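Mamano door and window alarm, two-pack: review

Posted 15 August 2022

After a break-in two streets over in February, the Iserville police put out a notice asking residents to check their back doors. Ours had a deadbolt and nothing else. I ordered the Mamano alarm for $39 and have been using it ever since.

Each unit comes in two parts, a sensor and a magnet. When the door opens and the parts separate, the siren goes off. There is no app and no monthly fee. You set a four-digit code on the keypad. Ours shipped as 1642, printed in the manual, so change it the first day.
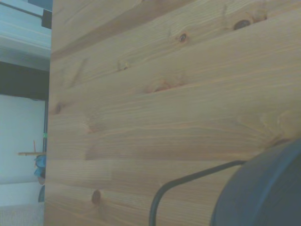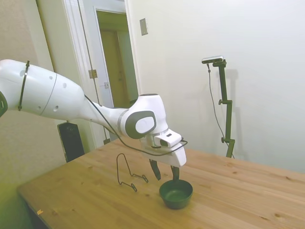
Mounting took a few minutes per door. The adhesive pads held well on painted trim and on the metal frame in the garage. Bare wood was harder. On pine with knots in it, like the wood in the first picture, I would use the screws, and put them in the plain grain between the knots. The screws in the box are short but good enough.

The siren is loud. With the bedroom door shut I could hear the back door unit from upstairs, and so could the neighbors, who called to ask if we were all right. It does not call the police or anyone else. If you want that, Quan sells a monitored kit, but you pay for it every month.

I had 4 false alarms, all on the garage side door, which rattles in the wind — moving the magnet closer stopped them. The battery cover is stiff and I broke a nail on it.

I bought mine at the hardware store in Mudholm. I would buy it again for a back door or a shed. For a front door that gets used all day, the keypad is too slow.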